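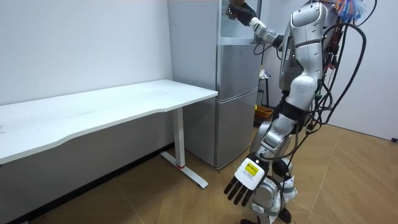
Fliltik Touchline Review: A Transfer Rumor Tracker That Wants You to Trust Its Numbers

By Lerato Moodley

6 min read

Every transfer window I tell myself I'll ignore the gossip until a player is standing there holding a shirt, and every window I last one evening. So I'm the target customer for Fliltik Touchline, an app that collects soccer transfer rumors, gives each one a score out of 100, and promises to tell you which are worth your attention. I paid for it in June and used it right through to the end of the window. I've been a subscriber long enough to have opinions, and most of them are grumpy.

The pitch is simple. You pick your clubs, up to seven on the paid plan, and the app pulls in stories from newspapers, club sites, radio shows and social accounts. Each rumor gets its own page with a timeline and a "Confidence" score. Green is likely, amber is maybe, gray is somebody's cousin at the airport. The free plan lets you follow one club and holds back the scores until the next morning, by which time the rumor has usually died or been copied by everyone else.

Let me start with the scores, because they're what you pay for. Fliltik says it looks at 2,000 sources and weighs each by its track record. Fine. But what counts as a track record? If a reporter says a club is "interested" in a left back and the left back stays where he is, was the reporter wrong? Clubs are interested in lots of players. I looked through the help pages for an answer and found a paragraph saying the model "accounts for nuance." That's the whole explanation.

I kept a notebook. I wrote down 14 rumors the app had marked green in the first part of the window, all at clubs I follow, and checked them when it closed. Six of those moves happened. The rest went to other clubs, signed new contracts where they were, or simply stopped being mentioned. Mine is a small list and I wouldn't hang a big claim on it, but I would expect "likely" to come in more often than that. The six that did happen were also all over the regular sports pages by the time the app turned them green.

The other problem is echo. One of my 14 was a midfielder supposedly on his way to a club in Portugal. The story began with a single post from an account in Bragança. A second site rewrote it, a third quoted the second, and the score climbed from the thirties into the eighties in an afternoon. There was still one source. Anyone who opened the links could see it, and to be fair the timeline lays them out in order so that you can. The score just didn't seem to notice. I wrote to support and got a polite reply saying duplicate detection was "an ongoing area of improvement." The midfielder is still at his old club.

Alerts are a mess out of the box. With the default settings I got pinged for a loan rumor about a reserve goalkeeper while I was at dinner, then again when the same rumor was "updated" with a photo of him. You can turn this down under Settings, then Following, then the tiny gear beside each club, and you have to do it club by club. Set everything to "Major only" and it becomes bearable. I'd do that before anything else.

Now the good parts, and there are some.

The player pages are well made. Contract length, recent minutes, injuries and past moves all sit on one screen, and they load fast even on my old phone. When a paper says a player is "running out of patience," it helps to see how much he has been playing. I ended up opening the app for that far more than for the scores. The fee history is handy too, although reported fees are marked the same way as confirmed ones – a small label would fix that.

I also like the Quiet button, which hides a rumor for good. I used it a lot on one striker whose name I'm tired of typing.

The obvious comparison is Nikska, which I had used the season before. Nikska has no scores at all. It lists the stories newest first and puts the original source in bold at the top, and that's the whole product. It looks plain and the search is poor, and it doesn't cover the lower leagues properly. A friend who follows Grasville found nothing there for weeks. Fliltik does better on small clubs. But Nikska never told me a thing was likely when it had no way of knowing, and I missed that.

Canceling, by the way, can't be done inside the app. You have to log in on the website and get past two screens asking whether you're sure. I was.

Would I recommend it? If you want tidy player pages and follow a smaller team, the paid plan for one month of the window is reasonable. If you want to know who your club is going to sign, save your money and wait for the club to announce it. I've gone back to the free plan with one team and the alerts off. The scores show up a day late, and I haven't found that it makes any difference.

Rating: 6 out of 10

Recent reviews
Nikska, one season on: plain, slow and still on my phone
Are paid fantasy league tools worth the subscription?
Match radio apps compared
Three ways to follow lower-league scores without losing your mind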